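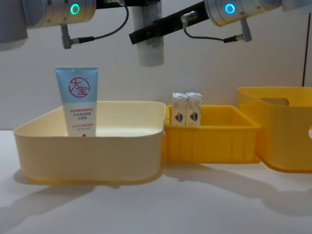

How do I keep tubes of hand cream from sliding around in a wide, shallow bin? I sort my bathroom things into open plastic bins, and every tube ends up flat on its side by evening.
Roksolana Zinchenko

Stand them on their caps at the back of the bin and lean them against the wall, then pack something square in front. I used a cut-down tea box for this back in May and it's still holding up nicely! If the bin is very wide, give the tubes one corner to themselves and they'll prop each other up.
Natnael Worku
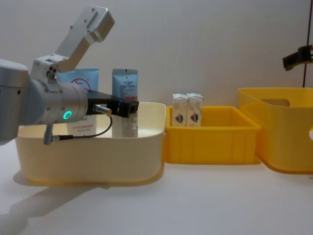
Ulla Sjögren wrote that she'd skip the tea box and simply buy a smaller bin, and that hers came from a shop in Cirville, 2 for the price of one (she does love a bargain, she added, and she has far too many bins now).

Rubber shelf liner on the bottom. Works for me.
Iveta Čierny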